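Paying for the fixture, not the fingers

September 4, 2020

The Skeko bench kit is sold as a pair of hand-held grippers, and most of the discussion I have read treats it that way. Grip force, finger travel, and tip material get compared against the Mutell set, a winner is named, and the review ends. I think this is the wrong comparison. At this price level the fingers are close to a commodity. A buyer should be looking at how well the kit holds its reference from one session to the next.

We have run the Skeko kit at Cidberg since March, mainly on two-handed tasks with small lidded boxes. In that time we logged 66 sessions. The grippers needed attention in 2 of them, both for a loose fastener. Setup errors cost us far more: roughly 32 hours, nearly all of it spent redoing work after the board or a marker label had shifted.

Skeko's manual gives the label one paragraph. It says to apply it to a clean surface and check it regularly, with no interval and no tolerance. Mutell at least supplies a check card. Maeng sells a calibration service for either kit, and the service is competent, but I object to paying a third party for a procedure that belongs in the box.

Cabling

Both kits are tethered. I do not count this as a fault – a cable does not need charging, and dropouts are rare. The routing, however, is left to the user. A cable that crosses the work surface adds drag at the wrist, and operators adjust their grip to suit. Skeko should include a strain relief arm and specify where it goes.
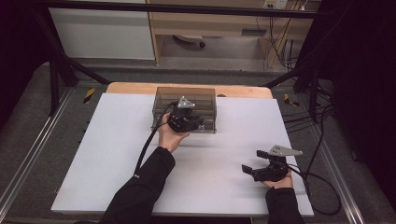

Recommendation

Buy the Skeko kit if you already have a rigid frame and a fixed board. Without them, put the money into the frame first and use whatever grippers you can borrow. I would change this advice if Skeko published a repeatability figure for the assembled station, measured after a full teardown. The current data sheet covers the gripper alone.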